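Every Foso cell I get called to has a lovely calibration log and filthy fingertips. Wrong way round. Wipe first, then home, then calibrate. Takes 5 minutes.

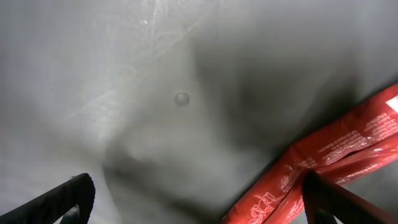
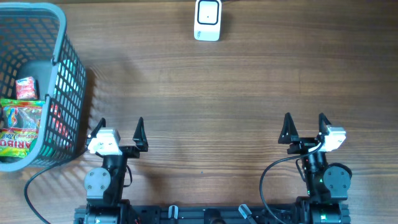
Cleaning gets treated as a chore for whoever's left at the end of the shift, and I think that's daft. On the Tadley bench we went 200 hours between wipes, by the book. Too long. Teguh Pangaribuan wanted 168, one week flat, and he was right, I argued with him untill March. Glossy crinkled wrappers like the red one by the fingers are slippery enough with clean pads. Add a film of grease and you're chasing a grip fault that isnt in the software.

Same with cables. The left arm's loop across the table and the right arm's arc down towards the rail want checking at every wipe. By hand, full travel. Remholm skip this and then log error 402 and blame the motor. Never the motor, in my experience. Put the cloth on the parts list, next to the spare servos.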